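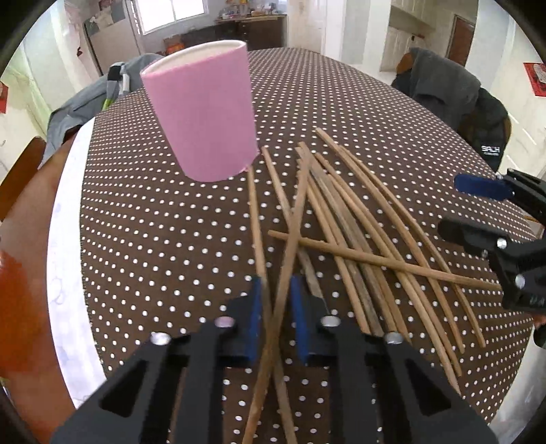
Genside Robotics Club
Minutes of the October meeting

Called to order at 6:40 p.m., ten minutes after the time on the notice, which is an improvement on September. A quorum was present once the people in the hallway agreed to come in.

1. Minutes of the last meeting

Approved with one correction. The September minutes said the club had "completed" the drive base for the Drastia entry. The word has been changed to "started."

2. Money

The balance is $541. The secretary was asked to record that this is not as much as it sounds. Registration for the Brelell Open comes out of it before the end of the month, and the spare servos come out of it after that. A motion to buy club hoodies was made, seconded, and withdrawn when somebody did the subtraction.

3. Cup and sticks task

Most of the evening went here. The task is to pick up sticks from a table one at a time and stand them in a cup. The club voted for this in the spring on the grounds that it would be easy.

Discussion covered the following.

Crossed sticks. When two lie in an X, closing on the top one tends to drag the bottom one along. One side of the room wants to go for the stick with the fewest others over it and leave the crossings for last. The other side says the rules at Brelell don't give credit for order, so grab whatever is nearest. Both will be tried. Results are to be written down this time, on paper, by a person who did not propose the method.

Bent sticks. Several of ours bow enough that they roll when touched. It was suggested that we buy straighter ones. It was pointed out that the judges supply their own and have never been accused of buying good ones. We keep the bent ones.

The cup. It tips if a stick goes in fast and hits the rim. Putting a weight in the bottom was proposed and then looked up, and is against the rules. Going slower was proposed. Nothing in the rules forbids going slower, except the clock.

Tablecloth. A long argument about whether the polka dots confuse the tracking. Half the members blame the dots for every failed run, including the ones made before we had the tracking turned on. Agreed to do one set of runs with the cloth and one on the bare table, then never speak of it again.

Practice runs. We have 67 logged. The goal before Brelell is to get a full set into the cup without a drop. The best run so far ended when the cup went over with most of the sticks already in it. It is logged as a drop. An appeal to log it as "nearly" was heard and denied.

4. Jõgi controller

The Jõgi board is still resetting itself when both motors start together. The wiring team believes it is a software problem. The software team believes the opposite and had slides. After 14 minutes the chair ruled that both teams will sit at the same table with the same board, and that neither may leave until one of them has changed their mind.

5. Brelell Open

We are entered in the junior manipulation class with 18 other clubs. Rides are arranged for everyone who signed the sheet. Those who wrote "maybe" on the sheet are reminded that cars do not have a maybe seat.

6. Other business

Gripper pads are wearing at the tips. Replacements to be cut before the next practice, all to the same template. Last time there were three templates.

Coats go on the chairs, never on the practice table. This was raised in August and September as well.

7. Action items

Software team: log format, one page, readable.
Wiring team: bring the Jõgi board and the good multimeter.
Everyone: return any sticks that went home in a backpack.

Adjourned at 8:25 p.m. Next meeting same place, same time, which is 6:30.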